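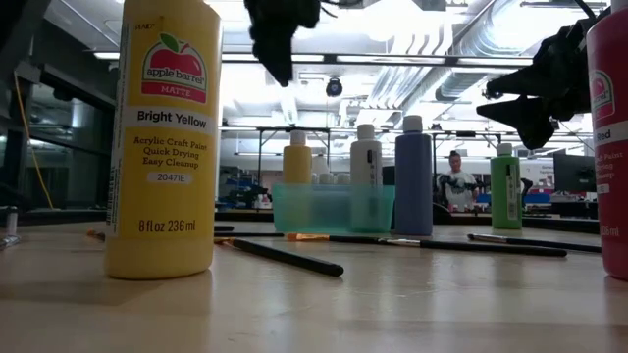
Bottles of craft paint on a table. The tall yellow one is acrylic paint in a color called Bright Yellow.

What Is Acrylic Paint?

Acrylic paint is a kind of paint that mixes with water when it is wet and turns into a tough, bendy layer of plastic when it dries. People use it on paper, wood, cloth, rocks and clay. It is one of the most common paints in schools and homes.

What is in the bottle?

All paint has two main parts. The first is the pigment. A pigment is a very fine colored powder. Some pigments come from the ground, like the rusty reds and browns found in clay. Many others are made in factories.

The second part is the binder. The binder is the glue that holds the powder together and makes it stick. In acrylic paint, the binder is made of tiny bits of clear plastic floating in water. The bits are much too small to see. When the water dries up into the air, the bits squeeze together and join. The pigment is trapped inside.

This is why dried acrylic paint does not wash away. Once the bits have joined, adding water will not pull them apart again. Watercolor paint is different. A dry watercolor gets wet again as soon as you touch it with a damp brush.

Matte or shiny?

Some paint bottles have the word "matte" on the label. Matte means not shiny. Light hitting a matte surface bounces off in many directions, so the color looks soft and flat. A shiny paint is called gloss.

Mixing colors

Red, yellow and blue are the colors most children start with. Red and yellow make orange. Yellow and blue make green. Red and blue make purple. White makes any color lighter.

Start with the lighter color and add the darker one a little at a time. It takes only a small dot of blue to change a puddle of yellow. Most acrylic colors also get slightly darker as they dry. The wet binder looks a bit milky, and it turns clear later.

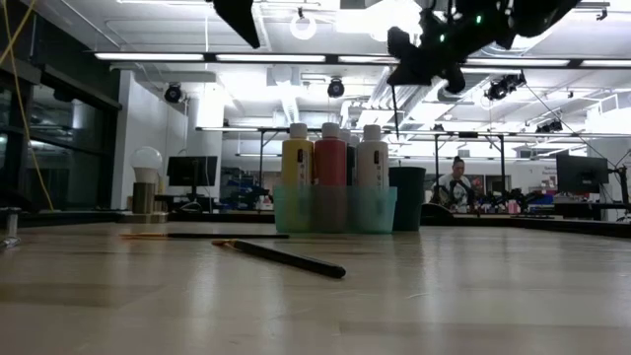
Brushes come in many sizes. A thick brush covers a large area quickly. A thin brush is better for lines, dots and letters. The metal part that holds the bristles to the handle is called the ferrule. Try not to let paint get up inside it. Paint that dries there pushes the bristles apart, and the brush will not make a neat point anymore.

How to clean up

Wash brushes with cool water and a little soap right after painting. Press the bristles gently between your fingers until the water runs clear. Shape the tip and lay the brush flat to dry.

Put the cap back on each bottle. Air gets into an open bottle and the paint starts to harden. Keep bottles standing up in a tub or a box so they do not tip over.

Wear an old shirt when you paint. Wet acrylic paint will usually rinse out of cloth, but dry paint will usually stay.

Try it

Paint 2 stripes on a piece of card, one thick and one thin. Touch each stripe lightly every few minutes. Which one dries first? When both are dry, rub them with a wet finger and see if any color comes off.

Words to know

Binder: the part of paint that makes it stick
Ferrule: the metal band on a paintbrush
Matte: not shiny
Pigment: the powder that gives paint its color

Written by Dayana Ventura. Checked by Tülin Tuncer. Last updated 22/12/2025.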